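Clarnness Workshop Members Build Hand-Held Grippers for Household Tasks

A shared workshop in Clarnness has completed the first stage of a members' project to build hand-held gripper tools that record how everyday household work is done. The workshop announced on Monday, November 24, 2025, that the design has been approved for wider use by its members and that a second stage, devoted to clothing and bed linen, is under way.

The project, known as Lesell, began in September. It is open to all members of the Clarnness Shared Workshop who have completed the standard bench safety course. Participants assemble a tool from a common set of drawings, take it home, and use it to carry out ordinary tasks such as picking up a garment, straightening a sleeve, or moving a folded item from one place to another. The recordings are then used to train a small robot arm that members are building at the workshop on Sindau Street.

"Most of our members have no wish to write software, but they know how to fold a sweater," said Sioned Gronow, who coordinates the project. "The tool lets them pass that knowledge on in a form the arm can use. The quality of the work they have brought in has been very encouraging."

The tool is operated by hand and has two moving fingers that close on an object when the trigger is pulled. The same style of finger will be fitted to the arm. According to the project's technical notes, this was the main requirement set at the start, as a grip recorded with one shape of finger is of limited use to a machine fitted with another.

Members tried 7 versions of the finger before settling on the present one. The early versions were stiff and tended to push knitted fabric away instead of gathering it. Later versions were given an opening through the face of the finger, which allows the material to bend slightly around whatever is being held. The workshop reports that this change also shortened the time needed to print a pair, an important consideration when several members are waiting for the same machine.

Lena Żak, who drew the final version, said the work on the housing took longer than the work on the fingers. "The first housing was comfortable for a large hand and tiring for everyone else," she said. "We moved the weight back toward the wrist and changed the position of the screws so that the cover could be removed without taking off the side plates. People need to be able to repair these at the kitchen table."

The first stage closed with 3123 recordings accepted into the workshop's library. Each was reviewed by a member other than the one who made it. Recordings in which the object left the view, or in which the fingers closed on nothing, were set aside. The workshop intends to keep the rejected material, and a separate group will examine whether it can be used to teach the arm to recognize a failed grip.

Knitwear was chosen as the starting point for the second stage after members reported that it was the most difficult material they had handled. A heavy sweater stretches under its own weight when lifted by one sleeve, and the texture of the knit can hide the edge of a cuff. Participants have been asked to work on a bed or other broad surface, to begin with the garment spread out, and to vary the point at which they first take hold of it.

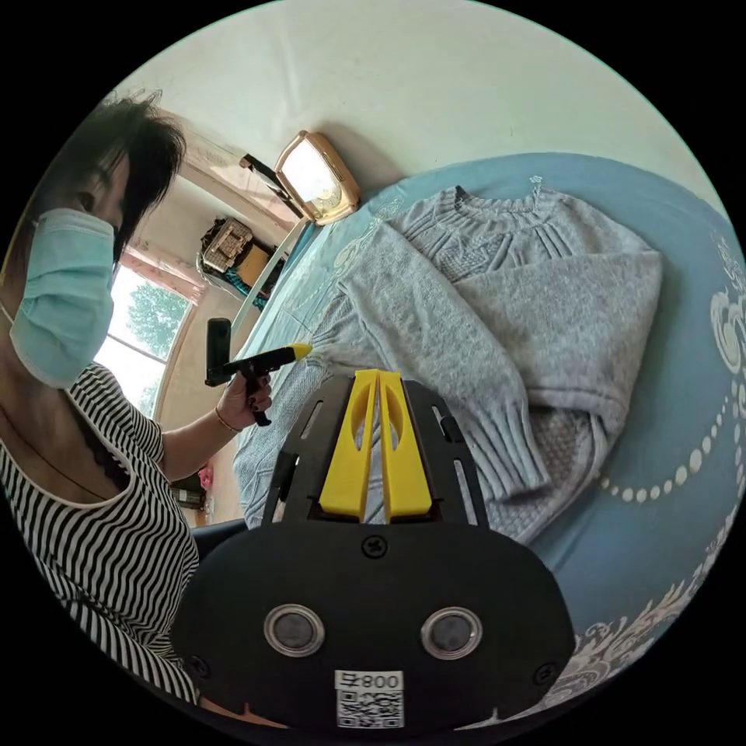

By the Clarnness Shared Workshop News Desk

A gray cable-knit sweater is spread on a bed, one sleeve folded across the body, with the tip of a hand-held tool at the other end of the work, on the garment's left sleeve area. Sleeves account for a large share of the second-stage task list, which also includes collars, hems, and the turning of a garment from front to back.

The robot arm itself remains under construction. Its base is mounted on a steel bench that has been in the building since 1959, when the premises were used by the engineering firm Ueda. The bench was selected for its weight, and members have drilled new mounting holes along one side. Wiring of the lower joints has been finished, and the upper joints will follow once replacement bearings have been delivered.

Members who wish to take part in the second stage may register at the front desk during normal opening hours. Parts for the tool are supplied at cost. Those who built a tool during the first stage should bring it in for inspection before making further recordings, as the trigger spring has been replaced with a lighter one and the older spring is no longer recommended.

The workshop asks participants to make recordings only in their own homes or with the permission of the householder, and to remove letters and other personal papers from view before starting. Completed recordings may be delivered on a memory card or copied at the terminal beside the print room. Drawings for the housing and fingers are available to members at the same terminal.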